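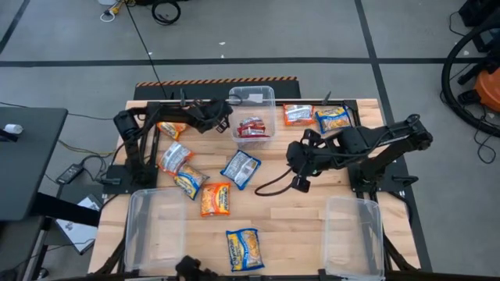
Wednesday, May. Bench notes, Sturkinside, back bay

Started just after eight, 19 degrees in the bay according to the thermometer by the door, which I don't entirely trust but it's the one we've got. Job for the day was to get the packet table settled so we can stop changing it every time somebody has a better idea (me included, I know).

Layout as it stands: bin with the packets in at the far side in the middle, two empties on the near side, one left and one right. Red-and-white packets live in the far bin. The blue-and-white goes out on the wood among the other loose packets to begin with. I've gone back and forth on this more than I'd like to admit. Last month we had all three bins in a row along the back, and it looked very neat, and everything took longer because you were forever reaching over one bin to get at its neighbour. Muthu drew the triangle arrangement on the back of a delivery note and I've come round to it completely.

The bins. We're keeping the clear plastic ones. I did have a look at the grey stacking ones in the store, which are sturdier and don't show scratches, but being able to see how far down the pile has gone without leaning over is worth a few scratches. Washed all three in the big sink with washing-up liquid and nothing stronger. Please don't use the solvent wipes on them! Last year's set went cloudy round the rims and I'm fairly sure that was why. Dry them upside down on the rack, and give the insides a going over with a cotton cloth, or the packets cling to the damp patches at the bottom and come up in twos.

Clinging in twos is the main nuisance with the red-and-white ones anyway. They're flat, they're slippery, and when they've been pressed together in a carton for a few weeks they behave like one thick packet. What helps: tip them out on the wood, push them about with both hands as if you were washing dominoes, then drop them back into the bin in small handfuls. What doesn't help: shaking the bin. I shook it for ages and all that happened was that the whole lot slid into one corner and sat there. Abelardo O. suggested a dusting of cornflour, which works beautifully for one morning and then gets into everything, so no.

A small pile is better than a deep one too. I was filling the bin to the top out of laziness, so as not to have to go back to the carton. Kept it low today and it all went more smoothly. Top up little and often.

The blue-and-white sort. Only one out today, for setting up. These come from Valledow and the last delivery slip says 2,394, which is an odd sort of number for a carton and I've asked Lucyna to ring them. We ordered 2,000. If they've sent us somebody else's extras I'd like to know before we open the inner bags. The carton is on the bottom shelf in the store with a strip of masking tape across the lid – leave it shut for now, please.

The table top. Still very pleased with it. The planks all run left to right, and if you're wiping down you want to go the same way, with the grain. Going across leaves fluff along the joins. I gave it a light rub with fine paper and one thin coat of oil last Friday evening and left the fan on over the weekend. One coat is plenty. Olga wanted two, for the colour, and I do see her point, but a shinier top means flat packets skate about when you're trying to spread them and I'd sooner have it dull. There's a slightly rough bit that catches on a cloth near the right-hand side. Will go at it with the scraper when I've sharpened the scraper, so don't hold your breath.

We talked about putting a mat down. Tried the green cutting mat and then the thin rubber one from the Palma job. The cutting mat is slightly curled at the corners and things ride up on it. The rubber one grips too well, you can't get a fingernail under a packet once it's flat. Bare wood it is.

Where the near bins go. I've marked their corners in pencil (soft pencil, it'll rub off). Before this they were drifting a bit further towards us every session, especially the right one, and you'd end up with it sticking out past where you thought it was and catch it with your hip. Abelardo J. thinks we ought to screw little battens down. I don't want screw holes in that top when we've only just got it nice. If the pencil doesn't do the trick I'll try a dab of putty under each corner first.

Floor. The black tape is holding up well on the concrete. It's a decent grid to line things up by, so if you move anything on the floor, put it back to the lines and don't do it by eye. One length had started to lift near the door, from the trolley I think. Cut it out, cleaned underneath, laid a fresh piece and went over it with the back of a spoon. Sweep before you mop; grit under the tape edge is what starts it off.

Afternoon was mostly swapping packets about and grumbling. I tried one longer spell with the red-and-whites to be sorted left and right by which way up the print was, and gave up on it. Too fiddly, and no two of us agreed on which was the top. We'll sort by type and leave it there.

To do:
– sharpen scraper, see to the rough bit
– ring Tukell about spare bins, same size, clear
– more cotton cloths (the blue ones shed)
– Valledow carton, Lucyna
– 5 mm felt for the drying rack feet, it's scratching the draining board

Kettle's descaled as well, by the way. Finished at half four.

Comments

Olga Valente
Still think two coats. But I'll give you the skating packets, I had one go clean off the side on me.

Lucyna Zawadzka
Rang Valledow. They're checking and will ring back. The woman I spoke to thought the slip might have been from a different order altogether, so keep the tape on.

Abelardo Jara
Small battens. Double-sided tape instead of screws. Everyone happy?

Muthu Annamalai
Could I have my delivery note back when you've finished with the drawing? I need the other side of it.

Contact the back bay: extension on the door list | © Sturkinside workshop notes | Back to top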